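Protecting a leather couch and tile while moving things around

14 comments

tileandgrout
We're emptying the front room of our place in Taruvthorpe so the floor can be regrouted in April. Beige tile, black leather couch, a white cabinet that stays where it is, and a handful of molded plastic chairs with tube legs. The couch can't leave the room because it doesn't fit through the door without taking the feet off, and the feet are stripped.

Two questions. What do people put on the floor to keep the tile from getting scratched while everything is being shifted? And is it a bad idea to stack the chairs on the couch for a few days? I've got 600 square feet total to deal with and not many places to put things.

marlow_b
Black plastic sheeting from the garden section. Cheap, covers a lot, and you can throw it out after. I got a 100 foot roll three years ago and still have some left. Overlap the pieces by a foot or so and tape the seams.

Don't buy the thinnest one. It tears the first time you drag a leg over it.

quietcorner
Plastic on tile is slippery. I went down hard on it carrying a drawer. Use rosin paper or old moving blankets. Blankets also do something for the tile if you drop a thing on it, and plastic does nothing.

marlow_b
I've never slipped on it. If it's pulled flat and taped it stays put.

quietcorner
Pulled flat is the part most people skip. Wrinkled plastic is what got me.

usskaferry
Depends what you're protecting from. For grout dust and water, plastic. For scratches, blankets. For both, blankets first with plastic over them, though then it moves around under your feet more. I did it that way in a rental in Usska and would probably just use cardboard next time.

As for the chairs, I wouldn't put them on leather. The feet on those cheap ones have a mold line that is sharper than you'd think.

tileandgrout
Mine don't have any caps on the feet, so noted. They don't stack well either, the legs splay too much. I have a moving blanket but only one.

pinebench
I'd put the chairs on the couch and not worry. A plastic chair weighs nothing. Lay it on its back so the feet point up and the only thing touching the leather is the backrest. I kept two like that on mine for a month while the ceiling was done and there wasn't a mark on it.

What will mark it is grit. Wipe the leather down and wipe the chair down before one goes on the other.

halfpastsix
Same kind of job at our place. Black sheeting on the floor, beige tile, white cabinet staying in the room, white plastic chair on the black couch.
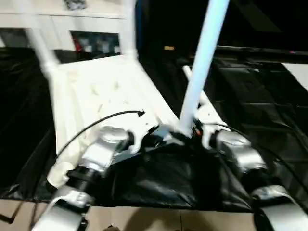
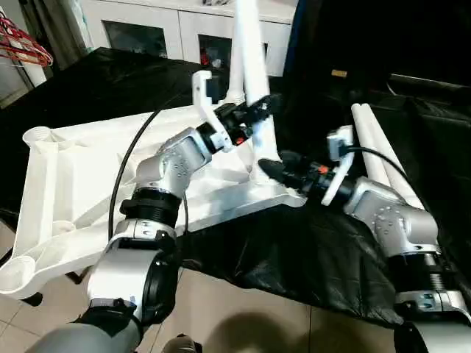 Sheeting over the tile, and the chair on its back on the couch.

We didn't tape the sheeting. I go back and forth on that. Tape held better in the hallway but it left gum on the grout lines and I spent an evening with a plastic scraper getting it off.

marlow_b
Use painter's tape on the tile and then regular tape on top of that. No gum.

quietcorner
See, the wrinkles in the first one are what I'm talking about. I'd walk around that.

halfpastsix
Fair. It's mostly there for dust. Bare tile along the near side is where I walk.

pinebench
That's how I had mine, legs up. The only thing I'd add is a sheet between the chair and the leather if it's going to sit for long. An old bed sheet is enough.

usskaferry
I still say the chair goes outside. They're made for it. Put them on the porch, hose them off, done. I don't see why a patio chair needs to be on the best piece of furniture in the room.

tileandgrout
No porch. Second floor, and the stairwell is shared. The building manager at Wusmont Court gave me a warning once already over a bike.

usskaferry
OK, then couch it is. Bed sheet under it.

kilnroad
If the chairs are the kind where the legs pull out of sockets, take them apart. I did that with ours and they went flat behind a door. Some are only a friction fit. A few raps with a rubber mallet on the underside, near the socket and not on the leg itself. If it doesn't move after a few tries, leave it alone, the socket will crack before the leg comes out.

pinebench
I cracked one doing exactly this. $50 for a pair and they wouldn't sell me a single.

kilnroad
Did you hit the leg or the seat?

pinebench
The leg.

kilnroad
Well.

tileandgrout
I looked and mine do have round sockets underneath. One leg turned by hand and the rest didn't. I'm going to leave them together.

What about the cabinet? It's white, open shelf at the front, too heavy to move once it's loaded. Planning to leave the stuff on the shelf and hang plastic over the whole front.

marlow_b
Empty the shelf. Grout dust gets behind plastic no matter how well you hang it.

halfpastsix
I left ours loaded. Wiping down a few things on a shelf isn't a big job. The cabinet feet matter more – run tape around the base so nothing wet gets under it.

quietcorner
Agree on the base. I had a Kirkegaard bookcase swell up at the bottom from a wet mop, never mind grout.

tileandgrout
OK. Heavier plastic, painter's tape under the regular tape, one blanket where the couch gets dragged, chairs on their backs on a bed sheet. I'll empty the shelf if I have a box left.

usskaferry
Lift the couch, don't drag it. Even with the blanket. Stripped feet will go right through.

tileandgrout
Will try. It takes two people and I have one and a half.

Share 3 · Load more comments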